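## 4. Setting the table for a bottle run

Read this section before your first turn on the two-arm rig at Trerdale. It covers the table, the object and the hands. Arm start-up is in section 3, and scoring for the Nitby round is in section 6.

You will need the yellow squeeze bottle, the club laptop and one other member to sit as spotter.

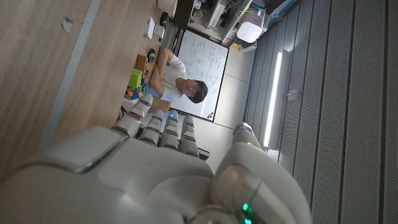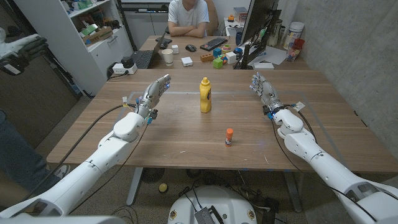
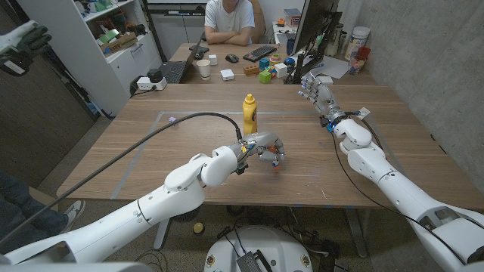 ### 4.1 Table and object

1. Check that the tape is flat. Replace any piece that has lifted.
2. Stand the bottle upright with the cap closed. Use the same bottle for the whole session.
3. Agree with your spotter which hand goes first -- left is usual for new members.

**Note:** Fill the bottle with 40 ml of water for practice and leave it empty for scored runs.

### 4.2 Hands

1. Open both hands fully, then close them halfway. Do this 2 times.
2. Bring each hand over the table at the slow setting. Keep them apart until both have stopped.
3. Look along the wrist cables. They need enough slack for a full turn of the wrist.
4. Load the Inthanon profile and wait for the prompt. It can take some 60 seconds after a cold start.

**Caution:** The spotter keeps both arms back from the work area whenever the motors are on. To move the bottle by hand, pause the program first and say "paused" out loud.

### 4.3 Recording the run

1. Name the file with your team and the run number.
2. Stop after 3,000 steps, even if the bottle is still in the hand. Longer files will not open in the Draltholm viewer.
3. Write a line in the log book for every run, including the failed ones.

If a finger sticks, go to section 7 -- do not pull it straight.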